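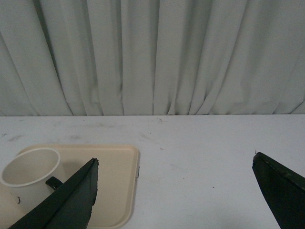 Skimby is a small free game for phones, and we were delighted by how much its players had to say about trust. Before they install anything, they look at the version number, the scan result and the file hash, often in that order. We wanted to know which of these they really read. Sessions took place at a white table with a pale gray curtain hanging in pleats behind it, and each player picked one of 3 download pages for the same game. In all, 131 players took part, and 83 of them opened the full scan report at least once. That is far more than we had hoped for!

Fabrice Leclerc wrote the pages, and Thibault Masson coded the comments using the Deschamps scheme (see Section 2).
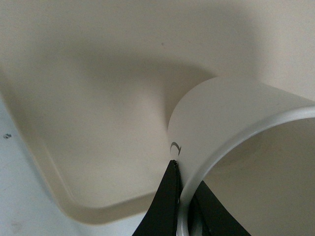 **Figure 4.** Study setting, with the cream-white tray.

### 4.2 Reading the hash

The hash gave us our favorite result. Players who compared it by eye checked the first few characters and the last few, then moved on. Several told us they liked having it there even when they skipped it. The Jarkden logs, with 3625 page events, show the same pattern on the Pomholm mirror, where the hash sits below the download button.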